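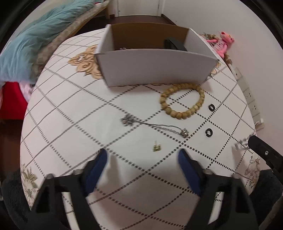

Since March the jewelry sorting at our Fuveddale branch has been shared with the Plandari grippers, and I've been meaning to write a few lines on how everybody is getting on with them. Quite well, I'm happy to say! Wajid Bukhari, who has been untangling returned necklaces for Grilineo for 7 years (and has the patience of a saint), was the first to learn, and he tells me the chains are still the hard part, while bracelets and boxes come along nicely.

What has changed most is the day itself. People who used to bend over small clasps until evening now spend 2 hours each morning showing the grippers how a piece should be picked up, and then go on to repairs, which many of them had been asking to do for ages. Nobody's hours were cut, and the Rana branch starts next.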